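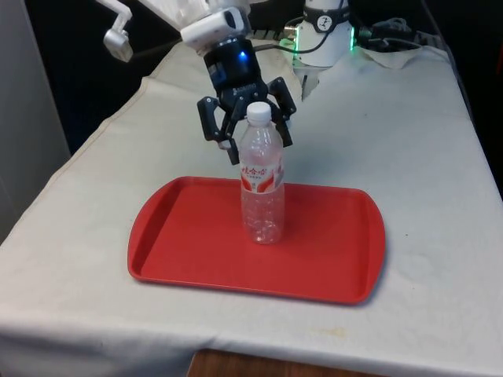

gripper keeps crushing bottles, help

skengate_sue
Three finger hand on a single arm. Open fingers round the neck, close, lift. Fine for the first 200 or so cycles then it squeezes far too hard and the bottle folds. Force limit is set, I've checked it twice. Cycle 214 this morning, same agian. Demo in December, bit worried
2 replies

orlandini
Force zero drifting as the hand warms up. Re-zero every 20 cycles, fingers open, touching nothing.
5 likes

wrenchpot
Don't agree. Drift creeps, it doesn't jump. Sounds like the limit getting dropped after a comms blip and it going back to default. We had that at Cunthorpe, arm said all fine, hand was on full force. Check the log for reconnects
3 likes

orlandini
She never said it jumps

skengate_sue
it does jump. one cycle ok, next one flat

wrenchpot
there you go. And keep your hands out of it till its sorted please, full force on a finger is no joke

Cameron Carnegie
Resend the limit before every close, costs nothing. Ours did 1,000 after that.

skengate_sue
Log has a reconnect just before 214. Trying the resend tonight, will re-zero as well
1 like

11 comments · 4 shares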